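HIST 201: Household Goods and Everyday Taste
Handout for Unit Four: Pattern in the Home

Purpose of the unit

This unit considers how printed pattern entered ordinary homes and how it was chosen, paid for and replaced. Students should read the handout before the October seminar and bring written notes on at least one of the discussion topics at the end.

1. Repeat and motif

A motif is a single drawn element, such as a flower, a leaf or a scroll. A repeat is the distance after which the whole design begins again. Early block printers were limited by the size of the block a worker could lift and place by hand. Roller printing removed that limit in one direction and imposed another, as the repeat could be no longer than the distance around the roller. Small scattered sprigs suited both methods well. They hid slight errors in placement, and they wasted little paper when lengths were matched at a seam.

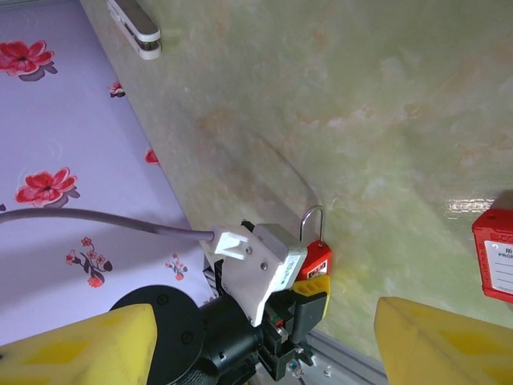 Fig. 1. Red floral print on a lavender ground, beside a pale green marbled surface.

Marbled effects have a separate history. They imitate stone and have no motif in the strict sense. Students should take care to describe them by ground color and veining, and should avoid the word "repeat" unless one can be measured.

2. The Prestby order books

The principal source for this unit is the set of order books kept by the Prestby paper works. Halvard Lunde's index lists 2,883 orders, of which 56 were returned or disputed. The disputes are the more useful group for our purposes. Customers who were satisfied seldom wrote at length, while those who were not explained what they had expected to receive. Common complaints concern color that differed from the sample, and rolls from separate printings hung side by side.

The largest single order, for 1,000 rolls, went to a boarding house company in Grorusby. It should be treated with caution as evidence of household taste, as the residents had no part in the choice. 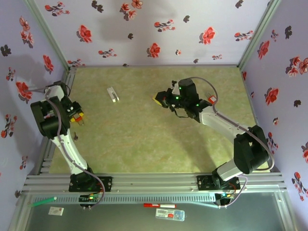

Smaller orders allow firmer conclusions. Bedrooms and back parlors received the lighter floral grounds, and halls received darker papers that concealed wear. Moataz Abou Zeid has argued that this division followed price more closely than fashion. His chapter is required reading.

3. Topics for discussion

Consider what an order book cannot record about the use of a room.
Compare the treatment of flowers in the Prestby samples with those in the Sutach pattern sheets.
Prepare a short account of one disputed order, giving the position of both parties.

Written notes are to be submitted at the start of the seminar.

Department of History | Contact the course office | Copyright, all rights reserved | Back to top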